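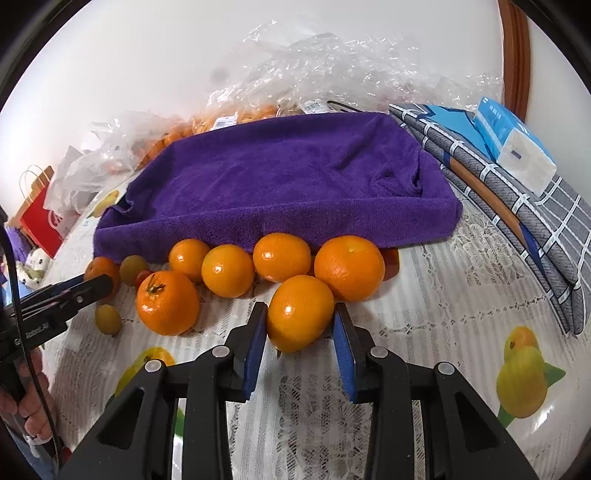 Section 3. Setting up the Loltell juicer at home

Applies to the Loltell and to the older Tombridge, which seems to be the same machine with a different lid. The maker's leaflet says you can be drinking juice in moments. Allow 20 minutes the first time, most of it washing and drying.

Before you start

Check the voltage on the plate under the base. Throw away the paper funnel. We have yet to find a use for it, and it goes soggy.

1. Wash the cone, the strainer and the jug in warm soapy water. The leaflet says a rinse will do. A rinse did not shift the oily film on ours.

2. Wipe the motor base with a damp cloth. Never put it in water, whatever the word "splashproof" on the carton may suggest to you.

3. Stand the base on something flat and firm. The rubber feet are said to grip any surface. On a tablecloth they slide, and the cloth goes with them, so fold it back first.

4. Drop the strainer on to the spindle and turn it until it clicks. There should be two clicks. If you only hear one, lift it off and start again.

5. Push the cone down over the strainer. It will feel loose. Ours has always felt loose and has not come off yet.

6. Put the jug under the spout and plug in.

CAUTION: The motor starts when the cone is pressed, and there is no other switch. Unplug before you change or clean anything. The "child safe" label refers to the plastic, as far as we can tell.

Choosing and cutting the fruit

Plekau, who sell the Loltell here, advise chilling fruit overnight for "a brighter yield". We tried it and got less juice. Keep oranges and lemons at room temperature and roll them under your palm before cutting. 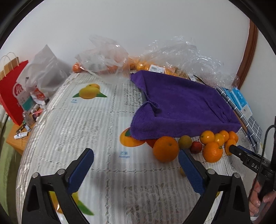

Very large oranges are a nuisance with this cone. The rim of the peel catches on the strainer and the motor stalls. Cut them across the middle, then halve each piece again and press gently. Small, thin-skinned fruit is easier but tends to spin in the hand, so hold it with a dry cloth.

NOTE: Do not run the motor for longer than 2 minutes at a stretch. The leaflet gives no limit at all, but the base gets hot and starts to smell.

The pulp dial

The dial has three settings. Low and medium give the same result in our kitchen. High lets more pulp through, along with most of the pips.

Care and spares

Clean the strainer straight after use with an old toothbrush. The cone is claimed to last for 2,000 pressings. Order a spare early anyway. Żak stock the cone and the strainer but not the jug, and their part labelled "universal spout" does not fit the Tombridge.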